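To: stirbridge-tidy list
Date: 10 Feb 2025
Subject: Re: small wooden organisers for creams and lipsticks

> Does anyone on here own one of those little wooden desk
> organisers with the drawers underneath? I have a shelf full
> of pots and bottles and I am forever hunting for the right
> lid. Do the labels help, or do you end up ignoring them?

Hello all, and a particular hello to whoever is drowning in lids, because I was in just the same muddle until January! I had a Caluven tray before (lovely to look at, hopeless for anything taller than a lipstick) and before that a biscuit tin, so please don't take me for an expert. 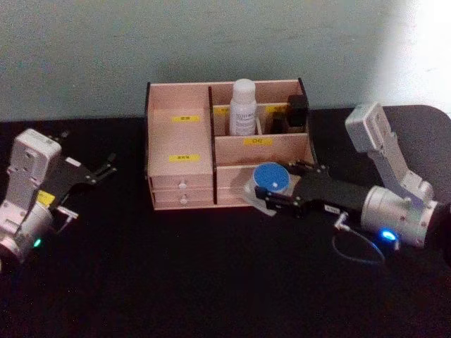 What I would say first is to put it against a wall, on a plain surface, and give yourself some room in front. You want to be able to set things down while you decide where they live, and it does take some deciding. I had 12 things out at one point and only two of them had a place.

As for the labels, yes, I do think they help, though I was doubtful. I went for small yellow ones and stuck them inside the compartments, so that you read them as you reach in.

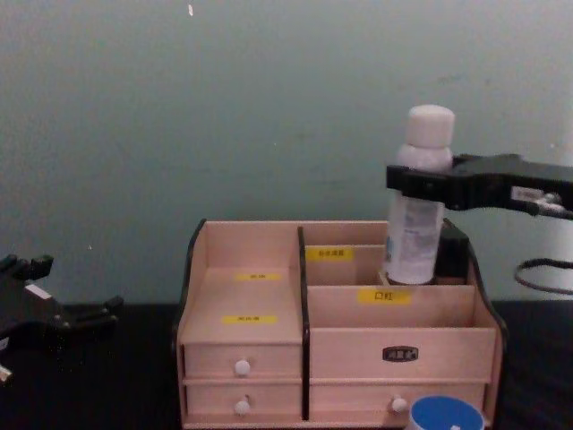
White bottle at the back on the right, lipstick label (口红) in the lower section.

Tall things at the back is my one firm rule, and I only learnt it after knocking over the same bottle of Sima lotion several mornings running. The little drawers with the round knobs are best for flat odds and ends, hair grips and so on, and I would leave one of them empty for a week or two until you know what you're short of space for.

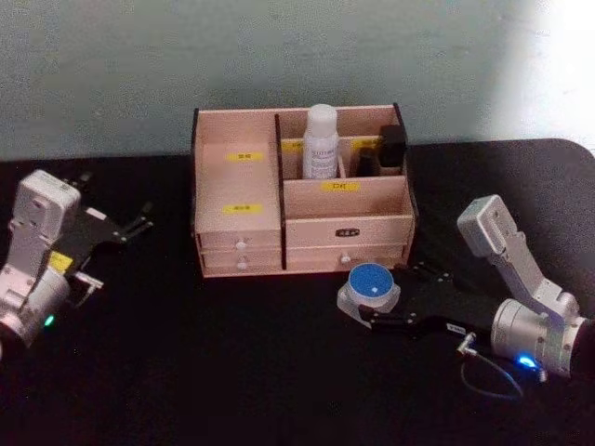
The lids, I'm afraid, I still haven't mastered. I now screw each one back on before the pot goes away, and spare ones go in a drawer. If anybody has tried the Stilorero boxes with the deeper drawers I should love to hear how you get on with them, as my sister's birthday is coming up and she is far worse than I am.

Warmest wishes to everyone in Stirbridge and beyond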